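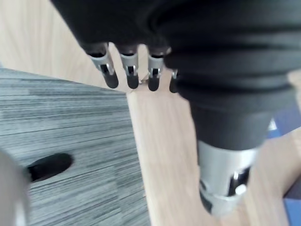

Most advice on cleaning a wooden top comes from people with a bottle to sell, and I don't trust much of it. I tried the Prinus spray for 9 weeks and couldn't tell it from a damp rag. On light wood like this, start with less than you think you need.

Step 1. Wood

Wring a cotton cloth until it stops dripping. Wipe with the grain, then go over it with a dry cloth. Skip the lemon oil. Beca Penry swears by it, but she also waxes her mailbox.

Step 2. Blue plastic

A matte blue plastic with a faint texture is fussier than it looks. "Magic" sponges are fine abrasives, whatever the package says, and I've seen them leave shiny patches. Use dish soap on a soft brush, small circles, then rinse the cloth and wipe again.

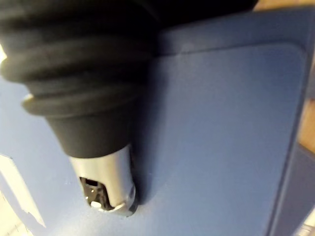

Step 3. Carpet

Vacuum a striped carpet along the stripes first, then across. Merkcombe's powder claims to "lift" dirt. What I lifted afterward was mostly powder. Go right up to the pale wood, where the grit likes to sit, and use the narrow nozzle there.

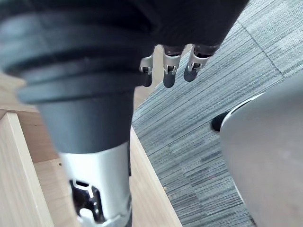

Step 4. Wait before buying anything

Leave it 2 days and look again in daylight. If a mark is still there, repeat the step for that material. Then you can think about a special cleaner, and test it underneath first.

Filed under: Cleaning & Care, Wood, Plastics, Floors

Contact Lingyun Gu | © 2018 Llewellyn Home Notes | Back to top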